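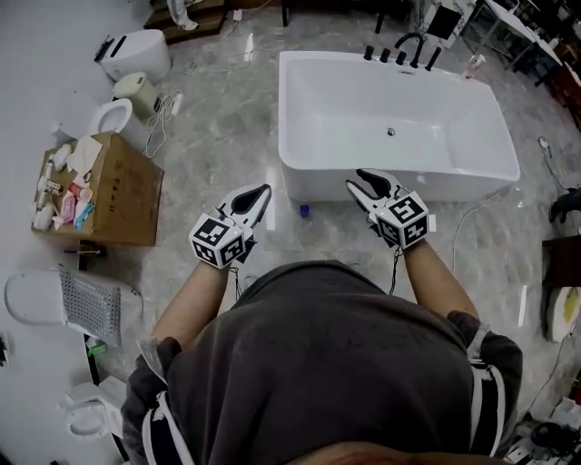 2 min read

Re: Draft 6 of the handheld collection rules, floor and cable section

Hello all,

I have been through the draft against how we work in the bathroom fittings room at Sturville. Most of it we can sign up to. Comments are below the parts they refer to.

> 4.1 The floor between the operator and the task object shall be kept
> clear of all items not needed for the task.

Agreed, but please say who checks it and when. A bottle cap by the corner of a bath is easy to miss when both hands are full and your eyes are on the rim. At Lunerley they ask the operator to walk the floor before picking up the grippers, and we have copied that. It takes less than a minute. I would like it written as a step before each run, with a second look after any break.

> 4.2 Mains leads shall not cross the working area.

We can't meet this as worded. The room is laid out with toilets along one wall, and some of those need power. Leads will be on the floor somewhere. I suggest "shall not cross the operator's path, and shall be taped or covered where people walk". The power strip should go against the wall. On a glossy floor a white lead is hard to see, so I would also ask for coloured tape.

> 4.3 Gripper cables shall be secured so that they cannot catch.

Fine in principle. The Urrutia guide has a figure for slack but it was written for bench work. Reaching over a bath is different — the cable hangs below the hand and the rim is right there.
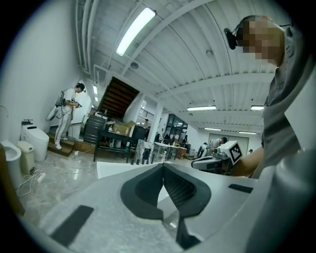

So I would leave the length to the site and ask for a reach test instead: both arms out to the furthest point of the task, then back, with nothing pulling tight and nothing touching the object.

> 4.4 Marker cubes shall be kept visible and undamaged.

Please add "clean". In our last batch of 52 runs at Sturville we threw out 6 for poor tracking, and a wipe over the cubes would have saved most of them.

> 4.5 No other person shall be present in the collection room.

This one will cause trouble. Our room is shared, with several people working at once and a staircase in the middle. Mollska has the same problem. Could we have a minimum distance in place of a ban? People in the background should be told when collection is on, and faces should be blurred before anything leaves the site. The blurring rule is in section 7 at the moment and ought to be mentioned here too.

One small thing. Section 4 says "operator" throughout and section 5 says "wearer". I take these to be the same person. Pick one.

I can send marked-up wording for 4.2 and 4.5 before the October call if that helps.

Regards,
Sturville site lead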